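Zwischenbericht zum Vorhaben »Gemeinschaftsküche Erstead«
Berichtszeitraum: Juni bis Mitte September
Vorgelegt von: Tincuța Moldovan, Projektleitung
Stand: 20.9.20

1. Anlass und Gegenstand

Mit der Bewilligung vom Frühjahr fördert die Stiftung Dinu die Neuordnung der Gemeinschaftsküche im Haus Erstead. Gegenstand der Förderung sind die Aufbewahrung von Besteck und Kleingerät, die Beschriftung der Schränke und eine kurze Einweisung für alle Gruppen, die die Küche regelmäßig nutzen. Bauliche Maßnahmen sind ausgeschlossen. Die Erneuerung der Spüle, nach der in der Bewilligung gefragt wurde, läuft über den Vermieter und ist hier nicht Thema.

Bewilligt wurden 3.769 Euro. Die erste Rate ist im Juni eingegangen.

2. Ausgangslage

Die Küche wird von fünf Gruppen genutzt, die sich untereinander kaum begegnen. Der Mittagstisch kocht vormittags, der Sprachkurs am Nachmittag, die übrigen Gruppen kommen abends. Das Besteck lag bisher in zwei tiefen Schubladen ohne Einsatz. Messer, Löffel, Essstäbchen, Schaschlikspieße, Flaschenöffner und einzelne Teile von Küchengeräten lagen durcheinander. Wer ein Tafelmesser suchte, griff in eine Schublade, in der auch Schälmesser lagen. Im vergangenen Jahr gab es deshalb einen Eintrag im Verbandbuch.

Hinzu kam, dass sauberes Besteck je nach Gruppe an unterschiedliche Stellen zurückgelegt wurde. Joyce Minja, die den Mittagstisch leitet, hat ihre Löffel eine Zeit lang im Büro aufbewahrt. Diese Lösung ist inzwischen beendet.

3. Durchgeführte Arbeiten

3.1 Bestandsaufnahme

Im Juni haben Gheorghița Vlad und Anayeli Ventura beide Schubladen und den Eckschrank geleert und den Inhalt gesichtet. Beschädigte Teile wurden aussortiert, vor allem verbogene Gabeln und Messer mit losem Griff. Brauchbare Einzelstücke sind geblieben. Ein einheitliches Besteck war nicht beantragt und wird von den Gruppen auch nicht gewünscht.

Die Essstäbchen gehören zum größten Teil der Abendgruppe am Donnerstag. Sie sollen trotzdem gemeinsam mit dem übrigen Besteck aufbewahrt werden, das hat die Gruppe selbst vorgeschlagen.

3.2 Auswahl der Behälter

Geprüft wurden drei Möglichkeiten: ein fester Schubladeneinsatz nach Maß, Besteckkörbe aus Draht und offene Kunststoffbehälter mit Grifföffnung. Der Einsatz nach Maß lag nach dem Angebot der Firma Lodar bei 900 Euro und hätte nur in die obere Schublade gepasst. Die Drahtkörbe schieden aus, weil Stäbchen und Spieße durch die Maschen rutschen.

Die Entscheidung fiel auf die offenen Behälter. Sie lassen sich einzeln herausnehmen, an den Tisch tragen und ausspülen. Das getönte Material ist durchscheinend, sodass man auch von der Seite erkennt, ob etwas darin liegt. Bezogen wurden sie über den Händler Grolden, der die Nachlieferung einzelner Stücke zugesagt hat.

3.3 Anordnung auf der Arbeitsfläche

Ursprünglich sollten die Behälter in der Schublade stehen. Beim Einräumen stellte sich heraus, dass sie dafür zu hoch sind. Wir haben sie deshalb auf die Arbeitsfläche gesetzt, nebeneinander in einer Reihe am hinteren Rand, mit freiem Platz davor zum Ablegen und Sortieren. Die Schubladen stehen damit für Geschirrtücher und Topflappen zur Verfügung — ein Nebeneffekt, der im Antrag nicht vorgesehen war, den die Gruppen aber begrüßt haben. 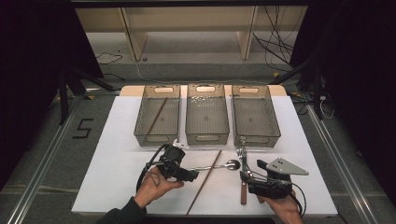
Für die Zuordnung gilt vorläufig folgende Regelung: Stäbchen kommen nach links, Kleinteile in die Mitte, Messer und Löffel nach rechts. Gabeln haben einen eigenen Behälter im Schrank darüber, weil sie in der Reihe zu viel Platz beanspruchen würden. Sebastian Ghiță hatte angeregt, Messer und Löffel zu trennen. Wir haben das zurückgestellt, bis genauer bekannt ist, wie viel Besteck an einem gewöhnlichen Tag in Gebrauch ist.

Der Behälter für Kleinteile ist bisher der schwierigste. Dort landet alles, was nicht zuzuordnen ist. Frau Ventura leert ihn zurzeit am Monatsende und legt die Fundstücke in eine Schale neben der Tür. Was nach zwei Wochen noch dort liegt, wird entsorgt.

3.4 Beschriftung

Die Schranktüren sind beschriftet, die Behälter noch nicht. Ein erster Versuch mit Papieretiketten hat sich beim Abwaschen nicht bewährt. Vorgesehen sind jetzt gravierte Schilder an der Wand über der Reihe. Der Text soll kurz sein und durch eine Zeichnung ergänzt werden, da ein Teil der Nutzerinnen und Nutzer noch Deutsch lernt. Die Zeichnungen liefert der Sprachkurs.

3.5 Einweisung

Drei der Gruppen haben die Einweisung erhalten. Sie dauert eine Viertelstunde und besteht im Wesentlichen darin, dass alle Anwesenden einen gemischten Haufen Besteck einmal selbst einsortieren. Dabei zeigte sich, dass die Regel für die Stäbchen sofort verstanden wird, die für Kleinteile dagegen nicht. Gefragt wurde mehrfach, wohin Teelöffel gehören. Sie gehören zu den Löffeln, das wird auf dem Schild ausdrücklich stehen.

Die beiden übrigen Gruppen hatten über den Sommer Pause und werden im Herbst nachgeholt.

4. Abweichungen vom Arbeitsplan

Die Beschriftung sollte Ende August abgeschlossen sein und verzögert sich. Grund ist der Wechsel von Etiketten zu Wandschildern, für die der Vermieter dem Bohren zustimmen muss. Die Anfrage ist gestellt, eine Antwort liegt noch nicht vor. Bei einer Ablehnung werden die Schilder geklebt.

Der Standort der Behälter weicht vom Antrag ab (Arbeitsfläche statt Schublade, siehe 3.3). Mehrkosten sind dadurch nicht entstanden. Wir bitten um Kenntnisnahme.

5. Mittelverwendung

Ausgegeben wurden bisher Mittel für Behälter, Reinigungsmaterial und die Aufwandsentschädigung der beiden Personen, die die Bestandsaufnahme übernommen haben. Die Belege liegen in der Anlage bei. Die Position »Schubladeneinsatz« wurde nicht in Anspruch genommen. Wir beantragen, den dafür vorgesehenen Betrag für die Wandschilder und für einen zweiten Satz Behälter verwenden zu dürfen, der in der kleinen Teeküche im Obergeschoss aufgestellt werden soll.

6. Nächste Schritte

Bis zum Abschlussbericht sind die fehlenden Einweisungen, die Beschriftung und die Einrichtung der Teeküche vorgesehen. Außerdem werden die Gruppen nach ihren Erfahrungen mit der Aufteilung gefragt. Falls sich mehrere für eine Trennung von Messern und Löffeln aussprechen, wird ein weiterer Behälter nachbestellt.

Rückfragen zur Abrechnung bitte an Gheorghița Vlad, zu allen übrigen Punkten an die Projektleitung.

Anlagen: Belegliste, Angebot Lodar, Grundriss der Küche mit eingezeichneten Schränken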